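Guía de preparación de pedidos, apartado 3: bolsas de papel con asas
Constanza Ibarra, tienda Bumus. Revisado el 07/04/2025. 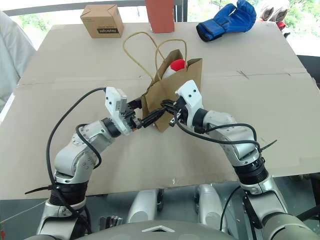
¿Qué tamaño de bolsa uso si el pedido lleva una sola cosa?

La pequeña, siempre que el artículo entre sin forzar los laterales y las asas se puedan juntar por arriba con una mano. Si tienes que empujar, pasa a la mediana y no le des más vueltas.

Bueno, vamos con el apartado que más me preguntáis. Yo llevo ya unas 785 bolsas preparadas desde que abrimos la tienda y todavía rompo alguna, así que tranquilidad. Lo que os cuento vale para las bolsas de papel kraft con asas retorcidas, las que pedimos a Grulby. Las de asa plana van en el apartado 4 (son otra historia, se doblan distinto y a mí me caen peor).

Antes de empezar

Pon un cartón grande y liso sobre la mesa. El papel desliza bien, no se engancha con las juntas del tablero y si se te va el cúter no pasa nada grave. Deja al fondo lo que vayas a preparar después, cajas, guantes, lo que toque, y guarda libre toda la parte de delante para la bolsa.

Pasos

1. Saca la bolsa del paquete y ábrela metiendo la mano hasta el fondo. Empuja las cuatro esquinas de la base con los dedos.

2. Ponla de pie sobre el cartón. Si se tumba, la base no está bien abierta: vuelve al paso 1.

3. Sube las asas y comprueba que están bien pegadas por dentro. Un tironcito suave y ya.

4. Mete primero lo que pese. Las cosas redondas (pelotas, peluches) van al final, porque ruedan y descolocan todo lo demás. Que asomen un poco por arriba me parece hasta bonito, la verdad, ¡alegra el paquete!

5. Para girar o acercar la bolsa, cógela por abajo, con una mano a cada lado, y arrástrala despacito. Nada de tirar de una sola asa.

6. Mete el tique doblado, con el número de pedido hacia fuera, y pasa la bolsa a la estantería de recogida.

Nota: una bolsa algo arrugada se puede usar sin problema. Yo solo aparto las que tienen el fondo marcado o un asa suelta, y esas las aprovecho para rellenar cajas.

Nota sobre los guantes de boxeo: los de Hitness van en pareja y ocupan muchísimo más de lo que parece. No intentes meterlos en la bolsa pequeña. Comprueba también que son del mismo color y de la misma talla antes de cerrar nada (me lo han devuelto 3 veces, no digo más).

Precaución: no grapes las asas entre sí. La gente mete la mano sin mirar y se pincha. Si el cliente quiere la bolsa cerrada, usa una tira de cinta de papel de 9 cm, centrada y sin apretar.

Precaución: el papel mojado no aguanta. Si llueve, ofrece la funda de plástico que está en el cajón de las cintas y apunta en la hoja cuántas has gastado.

Para pedir más bolsas, avísame cuando quede un solo paquete abierto. El código de la pequeña en el catálogo de Grulby es el 78.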